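Chapter 7
Domestic Cold Storage: Siting, Doors and Adjacent Surfaces

7.1 Scope of the chapter

Chapter 6 dealt with the refrigeration cycle and the cabinet as an insulated box. The present chapter moves outside the box. It covers the position of the refrigerator in the room, the door and its handle, and the bench or table on which goods are set down on their way in or out.

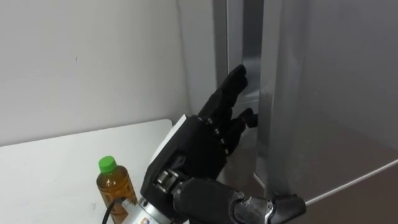
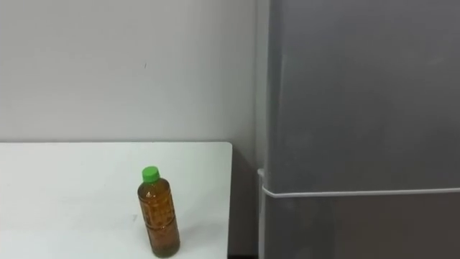

Figure 7.1 The refrigerator and its surroundings. First view: door edge with handle recess. Second view: white table and plain wall beside the cabinet, with a bottle on the tabletop.

Three terms are used throughout. The set-down surface is any level surface within reach of a person standing at the open door. The handle side is the vertical edge of the door opposite the hinge. The approach is the floor area that must be kept clear for the door to swing and for a person to stand.

7.2 The set-down surface

A set-down surface is best placed on the handle side. Where it lies on the hinge side, the open door stands between the user and the surface, and each item must be carried around it. The door then stays open longer, and warm room air displaces the cold air in the cabinet.

Ruggiero and Vitale timed the unloading of groceries in the test kitchen at Clundedeo. Over 127 trials, the door was open for almost 100 seconds per load with the surface on the hinge side. Moving the table to the handle side shortened the time in all but the smallest loads. Their method is reproduced in Appendix C and should be read before attempting Exercise 7.4.

A pale, matte surface shows spills readily and is easily checked for cleanliness. It also shows smudges, and a wipe with a damp cloth should form part of the daily routine. Colour has no bearing on hygiene as such.

7.3 Door edges and handle recesses

Handles fall into two groups: projecting bars and recesses. A recess keeps the door face flush and takes nothing from the width of the approach. The fingers must, however, be curled behind an edge before any pull can be applied, and the depth of the recess limits the force that can be exerted comfortably.

The force needed to open a door is greatest at the moment the magnetic gasket parts from the cabinet. It rises for a short time after each closing, when the air drawn in cools and contracts. Parisi's notes on the Marenent cabinet (tested in August, with the room held at a constant temperature) give the opening force at intervals after closing - see Table 7.2.

Stainless-steel doors with a brushed finish should be wiped along the grain. Abrasive pads are to be avoided.

7.4 Bottled drinks

Tall bottles present a particular difficulty. A bottle 100 mm across will not fit every door rack, and one stored on its side takes up shelf depth and may leak if the cap is not fully tightened. Upright storage is preferred. Unopened shelf-stable drinks may be kept at room temperature until wanted. Once opened, they should be refrigerated according to the label.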